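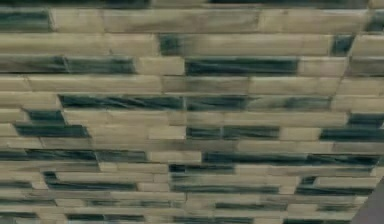

Climeck Drondum Solo Seat and Subframe Kit

Fits most twin-shock middleweights with a bolt-on rear loop. If yours has a welded loop, it will also fit, after an afternoon with a grinder and some second thoughts.

The Drondum started as a one-off for Kevser Dönmez, who wanted the back half of her bike to weigh less than her lunch. We made it, she rode it for a season, and by May enough people had asked her about it at gas stations that she told us to either build more or pay her for the advertising. We built more.

What you get

One hand-bent steel subframe loop, raw or black. One solo seat pan with foam and cover. A battery tray that takes a small lithium battery and will not take the brick your bike came with, however hard you push. A short rear fender, which keeps a short amount of water off you. All bolts, spacers and rubber washers, plus one spare washer, as you will drop one.

The seat

Fadime Yüksel sews every cover in our shop. She offers two patterns, plain and ribbed, and has opinions about anyone who asks for diamond stitching. The foam is firmer than stock. On day one it feels like a park bench. After a few hundred miles it feels like a park bench you have grown fond of. Riders over six feet should order the Hillside version, which moves the seat back and gives your knees somewhere to go.

Passengers

No.

Fitting

Set aside a full day. The instructions say 6 hours, and they were written by the man who designed the brackets. You will need basic sockets, a torque wrench, something to cut with and a friend to hold the far end. Wiring is the slow part: the stock loom is longer than the new tail, and the extra has to live somewhere. We tuck ours under the tank. Check your turn signals before you put the seat on - then check them again once it's on.

Lights and plates

The kit has mounting tabs for an Aksoy tail light, sold separately. Rules on fender length and plate position vary from state to state, so look yours up before you cut anything off.

Care

Raw steel rusts. We mention it on the order form, on the box and on this page, and we still get the emails. Wipe it down with oil, clear coat it, or order black. Covers clean up with mild soap and a damp cloth. Keep pressure washers well away from the seams.

Ordering

Kits are built in batches of 24. When a batch is gone, the wait for the next is 10 weeks. A deposit holds your place and can be refunded until we start bending tube. Once the steel has a curve in it, it's yours.

Loops are covered against cracked welds for as long as you own the bike. Seat covers are covered for 3000 miles, cats excluded.

Questions about fit are best asked by phone, Thursday afternoons, when the compressor is off and we can hear you. Have your frame number and model year handy, and tell us what the last owner did to it.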